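Bisham's sticker swap is back, and I've already run out of doors

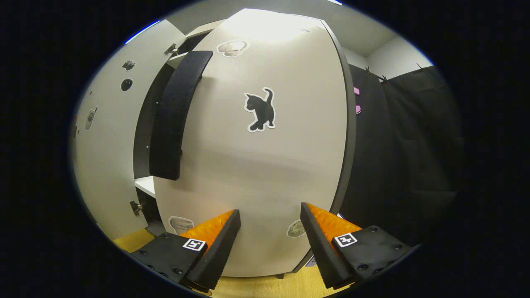
The black cat has pride of place on this white cabinet door.

I told myself I'd only stay ten minutes. I had a bag of groceries in the car, my phone was nearly dead, and I really did not need any more stickers. An hour and a half later I walked out of the old Gilbert Street library annex with an envelope so full I had to hold it shut with my thumb.

The Bisham Sticker Swap came back in May after two years off, and it was packed! The last one was held in the back of the Terna coffee shop, where you could barely lift your elbows. The annex has actual tables and a little side room for kids (and for parents who wanted to sit down, which was most of them).

Janelle Malabanan, who started the swap and still runs it, told me more than 3000 stickers came through the door. I believe her. One table was nothing but fruit labels, the kind you peel off a pear, all stuck on wax paper in long rows. I laughed when I saw it and then spent longer there than anywhere else.

The rules haven't changed. You bring what you have, you trade one for one, and big ones count as two if both people agree. No money changes hands at the tables. If you show up with nothing, there's a starter envelope at the front with five in it, paid for by the Zarbridge print shop, which also ran a small press in the corner all afternoon. They were printing a heron, one color, and people lined up past the coat rack for it. The run was 310 and they were gone by four. I got one of the last ones and I'm not trading it, so please don't ask.

"We had a man drive in with his late aunt's collection in a cookie tin," Malabanan said. "He wanted people to use them. He kept saying, put them on something."

I loved that, because it gets at the big argument in this hobby - do you stick them or do you save them? I'm a sticker. My water bottle is full, my toolbox is full, and I've started on the inside of the pantry. The savers think this is a terrible waste, and they keep theirs flat in binders with the backing still on. The two camps were very polite to each other, mostly, though I did hear a pretty heated chat over by the vintage radio station table.

Animals were the thing to have this year. Cats went first, then frogs, then anything with a raccoon. I watched two teenagers negotiate over a possum for a good while before they settled on a trade that involved four other stickers and half a pretzel.

Malabanan is hoping to do a second swap in the fall, in the same building if the annex roof work is finished by then. The donation jar at the front brought in $1331, all of it going toward that roof. The goal was $2000, so they're still short, and the jar is staying on the front desk at the main library for now. You can drop off stickers there too, in the blue box next to the returns slot. Sheets, singles and odd ones are all welcome, as long as the backing is still on.

Contact the news desk | Copyright Bisham community news, all rights reserved | Back to top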